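Swapping the CPU in an old Dell tower, what order do I do things in?

Posted by Azucena Palacios, 2023-01-08

Hi all. Got two old Dell towers from the Villalobos office clearout, one good board and one so-so board. Want to move the better processor into the machine I'm keeping. Never done a CPU before, only RAM and drives.

Things I'm stuck on:
- does the heatsink come off first with the board still in the case or do I pull the whole board
- the metal frame around the processor has screws in the corners. Do I undo those or is there a lever?? one guide says lever, one says screws
- how much paste. I have a 4 gram tube from Fukance, is that enough for both

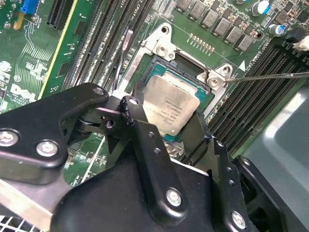

Also I've read that one bent pin and the whole board is trash, which has me pretty nervous. Budget for this is basically zero, a new board would be 300 and I'm not spending that on a PC this old. Any help apreciated, want to get it done this weekend.

Posted by Abundio Escobedo

Done a bunch of these. Leave the board in the case, no need to pull it.

Power cord out first, then hold the power button a few seconds. Lay the tower flat on its side, side panel off. Touch bare metal on the chassis before you touch anything else, and again if you get up and come back.

Heatsink: if it's screwed down, loosen in a cross pattern, couple turns each, don't take one all the way out while the others are tight. If it won't lift, twist a little. Don't yank. Old paste is like glue and on some sockets the CPU comes up stuck to the heatsink. Running the PC for ten minutes beforehand softens it up a bit. Unplug the fan before you lift, everybody forgets that one.

Lever or screws: leave the corner screws alone if you've got a lever. On most Dell desktops the screws hold the whole socket frame down and you don't need them for a CPU swap. Push the lever down and out to the side, let it come up, then the plate lifts. Some server and workstation boards are different, so look at what yours has before you put a screwdriver on it. If there really is no lever, stop and get the service manual for your exact model.

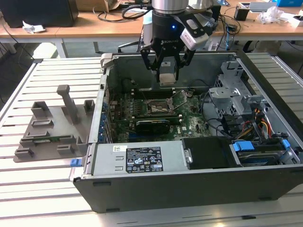 Once it's open, hold the processor by the edges only. Straight up, straight down. Match the notches and the little triangle, it should drop in with no pushing at all. If you feel like you need to push, it's in wrong. Then plate down, lever down. The lever takes some force and it'll make a creaky noise, that's normal.

Don't leave the open socket sitting there while you go eat lunch. If you have the plastic cover put it on.

Paste: 4 grams is plenty for both. Blob like a pea in the middle, heatsink on, tighten in the same cross pattern. Clean the old stuff off first with isopropyl, the stronger the better, and a coffee filter or lint free cloth. Not paper towels, they shed.

Oh and check the new CPU is on the supported list for the board you're keeping. Same socket doesn't mean it'll boot. Update the BIOS with the OLD chip still in. Can't tell you how many threads I've seen where someone did that part backwards.

Posted by velen_pc

just buy a used one thats already working, way less hassle

Posted by Azucena Palacios

Thanks Abundio, super helpful. Did not know about the BIOS thing, will do that tonight before I touch anything. Board I'm keeping has the lever. The other one is where I saw the screws, so that explains the two guides.

One more, if it beeps and no picture after, is that bent pins or somthing else?

Posted by Abundio Escobedo

Could be a lot of things. Reseat the RAM first, one stick only. Check you plugged the CPU power cable back in, and the fan. Dell beep codes are in the manual for your model, or it'll be blinking the power light in a pattern, write the pattern down. Pins I'd look at last, with a flashlight held low from the side.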